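**Sorting the stationery drawer: clear tubs or one big bin?**

**qistina_r** wrote:

Hello all. I've finally been given the go-ahead to sort out the shared stationery at our place (there are 34 of us using one drawer, which tells you most of what you need to know) and I'd love some opinions before I spend any money. At the moment it's tape on top of staplers on top of loose clips, and every Thursday I lose a good part of my morning helping people dig for things.

My plan was one large bin with everything in it, on the grounds that people will at least throw things in the right direction. My colleague Kamil thinks this is madness and wants a separate tub for every kind of item. We've been going back and forth over it at lunch since August and we're both getting a bit silly about it.

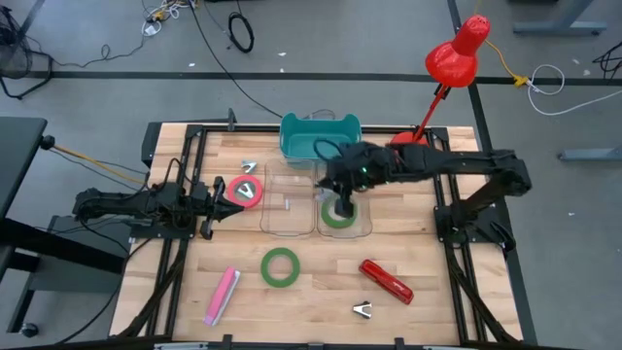 Small bits are where I come unstuck. Big things like a stapler look after themselves, and a red one you can spot from across the room, but clips get everywhere. I've got one silver clip sitting inside the pink tape ring, another just above it and a third right down by the front edge, and that's with hardly anything out. The teal bin has handle cutouts at the ends and I'm very fond of it, but I suspect a clip dropped in there would never be heard from again. Do I give them one of the clear containers, or find something smaller?

**Danko** wrote:

Something smaller, please! I used to look after the supplies for a sewing and craft room and anything under the length of your finger wants a shallow dish. A deep tub is lovely for rolls of tape, because you can see the colours through the side, but you end up tipping it out on the table to get at a clip, and then you're back where you started. A saucer from a charity shop will do. Mine had a chip in it and lasted three years.

**kamil_zelenak** wrote:

Kamil here, the mad one. I should like it noted that I never said *every* kind of item. I said tape in one, clips in one, and the rest can go in Qistina's beloved bin. Two clear containers side by side in front of the bin is very nearly my system already, and she's got a green ring in the right-hand one, so I'm claiming that as a point to me.

Danko, I like the saucer idea but ours would be full of teabags by the afternoon.

**Mikoditz** wrote:

I'm going to disagree with pretty much everybody, sorry. We went down the little tubs road at my last job and it was wonderful for a fortnight. Then the labels started peeling, somebody put the scissors in with the rubber bands, and after that people stopped bothering altogether. One bin, no lid, big enough that a hand goes all the way in. Yes, it's a jumble, but everyone knows where the jumble is. You can have a good sort through it when you're on the phone.

**qistina_r** wrote:

Thank you Mikoditz, I've read that one out loud at my desk. Kamil is pretending to be busy.

**Fluritari** wrote:

Mikoditz, I think the labels were your trouble and the tubs were innocent! With clear ones I wouldn't label at all. Put one roll of tape in and leave it there for good, even if it's nearly finished, and people copy what they see. My mother kept her buttons that way and I've never found a better method.

For the clips, has anyone tried a magnet? I've got a magnetic strip meant for kitchen knives, screwed inside a cupboard door, and it holds a surprising number. Do check they're steel first, as I bought a box of 200 that weren't and felt very foolish.

**Danko** wrote:

Oh, a magnet is better than my saucer. I withdraw the saucer.

**Mikoditz** wrote:

Fair enough about the labels. I'd still want the bin within reach and the tubs behind it, though, or the tubs will catch all the rubbish. Where do the pens go in all this?

**kamil_zelenak** wrote:

Tubs in front. If they're behind the bin you can't see into them and the clear sides are wasted. Pens live in mugs, and I'm not reopening that one.

**qistina_r** wrote:

Right, I'm going to try tape in one container and see who follows suit, with the stapler and bigger things in the bin and a magnetic strip for the clips if I can find one that doesn't need drilling. Fluritari, do you remember where yours came from?

**Fluritari** wrote:

The hardware shop in Wetville, next to the paint. They had a stick-on one as well, but clean the surface well first or it'll be on the floor by teatime.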